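Skellside Outdoor Rover Trials: Frequently Asked Questions

We get a lot of the same questions by email, and since we love answering them but are a bit slow at it, we've gathered the usual ones on one page. If yours is missing, do write anyway!

What are you comparing?

Two drive controllers and two forward cameras, all on the same small wheeled rover. The controllers are the Vasarik and the Fanel, and the cameras are the wide one that came with our kit and a narrower one we bought secondhand. Everything else stays put: same wheels, same battery, same route.

Why not just test indoors?

We did, for most of a winter, and both controllers looked wonderful on a gym floor. Loose grit is another matter altogether. The Fanel has a gentler way of starting off, and you only come to appreciate it when the wheels would rather spin.

Which controller do you like better so far?

Oh, this one starts arguments in our group. The Vasarik holds a straight line beautifully and its settings menu is a pleasure. The Fanel is friendlier in turns. For a first rover, we'd lean toward the Fanel, but please borrow before you buy if you possibly can.

Does the wide camera really need 180 degrees?

Probably not. It's lovely for spotting a path that peels off to one side, but things straight ahead end up small, and the edges take some patience to straighten out. Our narrower camera does 100 and we miss the extra less than we expected to.

What happens at a fork?

The rover follows whichever branch we've marked on the map before setting out. If the camera and the map disagree, it is supposed to stop and wait for one of us to pick. We set the waiting time to 9 seconds on both controllers so that the comparison stays fair.
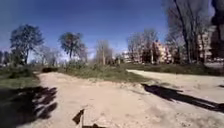
Posted by the Skellside rover group | Updated in October

Do shadows cause trouble?

They're our favorite nuisance. On a sunny day a tree can lay a dark stripe right across pale sand, and a path finder that leans too heavily on brightness may take the stripe for the end of the road. Lowering the contrast setting is the first thing to try, and after that we'd look at the exposure.

Should I keep the rover's own parts out of the camera view?

It's worth masking them in the software, whichever mount you use. A dark bracket at the bottom of the view can be read as an obstacle sitting very close by. Redo the mask whenever you move the camera, even by a hair.

Can I use a Van Leeuwen mount?

Yes, with the longer screws. Check them again after the first run, please.

May I come along?

We'd be delighted. We usually go out on Sunday, earlier when it's hot, and you're welcome to bring your own controller if it takes our plug.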